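June, morning, Tamiru bench

Picking up the desiccant question again after the argument over lunch. The claim on the table is that a Trinau liner under a screw lid "locks out moisture for a full season," and that we should therefore stop waxing the rims on the dry goods and on the dye powders. I don't believe it yet. I also don't believe the opposite, which is what the waxing camp has been repeating since before I got here with no numbers behind it either.

What we have on paper:

- The Drurkus sheet that came with the liners. One page, one graph, no units on the vertical axis. The line goes along flat and everyone nods at it.
- The pamphlet from 1961 that lives in the drawer with the string. It says wax, and says it several times. It was printed by people selling wax.
- Our own notes from last winter, which are a mess. Half the weights were taken with lids on and half with lids off, and the column heading changes halfway down the page.

So, starting over. Silica gel in each jar, dried in the oven the night before, 200 g per jar by the Zultar scale. Weigh closed jar, leave it, weigh closed jar again. Any gain is water that got past the lid. It's a dull method and I can't see how to fool myself with it, except in all the ways below.

**Ways to fool myself**

1. The scale drifts. The Zultar reads differently after the room warms up. Checked against the brass weight before each session from now on, and the reading gets written down even when it looks fine. Especially when it looks fine.
2. Fingerprints and dust on the outside. Wipe the jar, wait, weigh. I did a set unwiped last week and the spread was embarrassing.
3. Wax flakes. A waxed jar that sheds a crumb between weighings looks like a jar that lost water, and someone will call that a triumph for wax.
4. How hard the lid was turned. This is the big one and the Drurkus sheet says nothing about it. "Hand tight" means whoever's hand.

Number 4 has been bothering me all morning. Took one lid, one jar, and closed it over and over, marking with a grease pencil where the lid ended up. The marks wandered all over the place and that was one person trying to be consistent. If liner versus wax makes a smaller difference than my wrist does, then we have been comparing wrists.
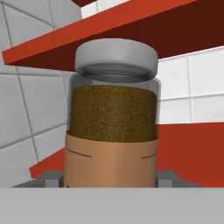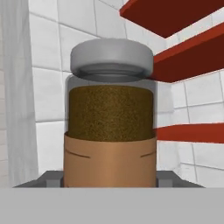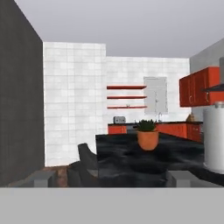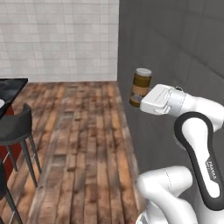
Decided on a mark-to-mark close for this round. Pencil tick on the lid, pencil tick on the shoulder, turn until they line up, stop. It doesn't guarantee equal pressure from jar to jar because the threads vary, but it does mean each jar is closed the same way every time it's closed. Good enough for a first pass. Would not want to defend it in front of anybody careful.

Also set up a blank group: plain lids, no liner, no wax. I was told this was a waste of jars. I think it's the only group that matters. If the plain lids hold as well as the other two over the test, we can stop having this conversation and spend the liner money on something else.

The run is 56 days. Weigh weekly, same time of day, before the oven goes on. I'd like it longer but the shelf is promised to the mordant people after that, and a test that gets moved halfway is worth very little. "A full season" will have to stay untested. I'll say so in the write-up and I expect that line to be skipped.

**Later, after lunch**

First complaint already. Someone wants to know why I'm not using real stock, the flour and the madder, in place of silica gel. Reasonable question. Answer for the record: flour takes up water slowly and gives it back when the weather turns, so a reading on a dry afternoon could hide a whole damp week. The gel grabs whatever gets in and mostly keeps it at room temperature. It exaggerates, and I want it to. If nothing shows up with gel in the jar, nothing is going to show up with flour.

The counterargument, which I'll write down so I can't pretend I didn't hear it: gel pulls the inside air so dry that the difference across the seal is much bigger than it would ever be with flour. So a leak found with gel may not matter in practice. True. A pass would mean something and a fail would mean we need a second test. I can live with that, but the write-up can't say "liners fail" on the strength of this alone.

Looked at a few of the used liners from last year under the hand lens. Compression ring visible on all of them, deeper on one side than the other on the older ones. Could be the lids aren't flat. Could be the rims aren't flat. Laid a rim on the glass plate with a feeler gauge and couldn't get the thinnest leaf under it, but I only did the one jar and picked it because it was closest. Need to do the rest before anybody quotes me on rims.

The waxed lids are hard to reopen without damage, which in fairness to the waxing camp is a kind of evidence. It's also why half of them have a dent from the butter knife, and a dented lid can't be sealing the way it did when it was new. Nobody's old records say how many times a lid had been reused. Writing the reuse count on every lid from today, in pencil, inside.

Smell test was proposed. No. A nose can tell you the cumin has leaked into the sugar, and it can't tell you anything about water.

**Open items**

- Feeler gauge on the remaining rims.
- Ask Drurkus what the vertical axis on that graph is supposed to be. I asked once and got the same sheet back, stapled this time.
- Room humidity log. The dial by the window and the dial by the sink disagree, and I have no reason to trust either. Put them side by side in a closed box with a dish of wet salt and see which one is lying.
- Keep the blanks, liners and waxed jars mixed along the shelf so that one group doesn't get all the window end. Did the layout by drawing slips from a cup. Layout is taped inside the back cover.
- Agree now, before there's data, on what size of gain counts as a leak. I wrote my number on a slip and sealed it in the envelope with the layout key. The other side has been invited to do the same and so far has not.

Gel for the last batch is still in the oven. Closing those tonight once they've cooled in the big desiccator, ticks lined up, starting weights in the left-hand column. Lids ON for every weighing. Column heading is in ink this time.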